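Pallent Finishing Shop, Workshop Notebook
Entry: October, morning
Subject: Staffing effects of the Geroteo handling cell

The second month of the Geroteo cell closed with 1784 pieces handled against a planned 3000. The shortfall is attributed to soft goods. Fabric items continue to be set aside for hand work whenever an opening folds over on itself, and the cell is then idle until an operator clears the fault.

Duties at the bench have changed more than the staffing plan expected. Two operators formerly assigned to folding now spend most of the shift on presentation and fault clearing. Both have asked that their job titles reflect this. The request has been forwarded to the Griffiths office with the supervisor's support.
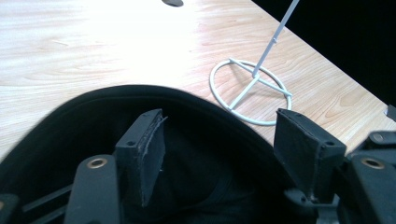 Who decides when an item is taken off the cell and finished by hand?

The operator at the bench decides. Supervisor approval is not required, and a removed item is not charged against the operator's rate.

Black cloth on the pale tabletop remains the preferred arrangement for bench work, as the outline of the piece is easy to follow. Glare from the overhead lights is still strong on the wood. Maintenance has been asked to quote for a matte covering. The finger pads show wear at the edges and should be added to the Skerkero parts order.

Shift handover has been extended to 10 minutes so that faults can be discussed in person. Operators report that the written fault log alone was not sufficient. Revised rate sheets are to be posted before the next entry.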